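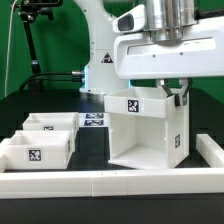 総務課からのお知らせ:館内の表示とラベルの貼り替えについて

10月から、ゼタンス(Zetance)本館とフートベルク棟で、館内の表示とラベルの貼り替えを始めます。対象は扉、棚、配管、分電盤、給湯室の備品などに貼ってあるもので、春の点検で台帳に載せた295枚です。貼られた時期も作った部署もばらばらで、同じ「高温注意」でも赤い丸、黄色い四角、手書きの付箋と三通りが混在しています。今回は形と色をそろえます。注意を促すものは三角形に統一し、黒い縁を付けます。写真の白い柱の前面にある小さな三角のラベルも黒縁で、この大きさでも白い面の上なら形で警告とわかります。禁止は丸、案内は四角とし、文字を読む前に種類の見当がつくようにします。

台帳の295枚のうち、貼り替えるのは284枚です。残りは消防設備と昇降機に関するもので、点検業者の管理になるため、総務課では手を付けません。破れや汚れがあっても各自で剥がさず、総務課まで連絡してください。

作業の順番は次のとおりです。

最初に本館の一階と二階。受付まわり、会議室、給湯室、郵便物の棚が中心です。会議室の扉は室名の下に定員を入れます。これまで定員は室内の壁に貼ってあり、予約した人が部屋に入るまでわからないという声がありました。

次に本館の三階と書庫。書庫の棚は番号の振り方から変わります。旧番号は年度内は棚の側板の下のほうに残しますので、古い目録で探す方はそちらを見てください。貸出票には新しい番号だけを書いてください。

最後がフートベルク棟です。倉庫と荷捌き場は荷物の出入りがあるため、朝の9時までに終わる分だけを毎回進めます。通路に脚立を置くことがあります。台車を使う方は声をかけてください。

ラベルの印刷はグロリスに依頼しました。屋内用はつや消しの紙に保護フィルムを重ねたもの、荷捌き場の外側は耐候性のあるフィルムです。見本を二週間、給湯室の流しの横と荷捌き場の柱に貼って試したところ、紙のほうは洗剤のかかる場所で角が浮きました。給湯室の分は外側用と同じフィルムに変更しています。そのため給湯室だけ手ざわりが違いますが、文字の大きさと色は同じです。

文面も見直しました。これまでの表示には「〜してはならない」「ご遠慮ください」「厳禁」が混ざっていました。今後は、危険に関わるものは「開けない」「触らない」のように短く言い切り、それ以外は「〜してください」にします。英語は全部に併記します。英文の確認はサンダマリ・ガマゲさんにお願いしました。ガマゲさんからは、給湯室の「残り湯は捨てる」が直訳では何の湯か伝わらないと指摘があり、日本語のほうも「ポットに残った湯は捨ててください」に直しました。同じように、日本語の側が言葉足らずだったものがほかにもいくつか見つかっています。

フートベルク棟の図面との突き合わせは、ズビグニェフ・シュルツさんが担当しています。図面では物置になっている部屋が実際には工具室だったり、扉の開く向きが逆だったりする箇所があり、シュルツさんが順に確認しています。部屋の使い方を最近変えた部署は、変更前と変更後の用途をシュルツさんに知らせてください。電話でもメモでもかまいません。

費用について質問がありましたので書いておきます。耐候性フィルムの大判は一枚1,625円で、荷捌き場の外壁と駐輪場の入口に使います。小さいものはまとめて印刷するため、一枚ごとの単価は出していません。いずれも今年度の営繕費から支出し、各部署の予算には影響しません。

各部署へのお願いです。

自分の部署で作った貼り紙で、今後も必要なものは、右下に部署名と貼った月を書いてください。どちらも書かれていないものは、その階の作業のときに一度剥がし、総務課の棚で一か月保管します。必要な場合は取りに来てください。

セロハンテープと両面テープは使わないでください。剥がした跡の掃除に、貼り替えそのものより時間がかかっています。二階の廊下の白い壁は塗装ごと剥がれた箇所があり、補修が済むまで表示を仮止めにしています。貼って剥がせるテープは総務課で配っています。

冷蔵庫の中の食品に貼る名前のラベルは今回の対象に入りません。従来どおり、名前と日付を書いて各自で管理してください。

バロス(Barros)側の入口にある古い館名板について、残してほしいという要望が二件届いています。板は木のねじ止めで、外すと下地が傷むおそれがあるため、当面はそのままにし、新しい案内を隣に付けます。

新しい表示で読みにくいもの、場所がおかしいもの、訳が変だと思うものがあれば、貼ってある場所と文面を総務課に知らせてください。増刷の締め切りは各階の作業が終わった翌週の正午です。それ以降に届いた分は、次の増刷でまとめて直します。

(総務課 表示担当)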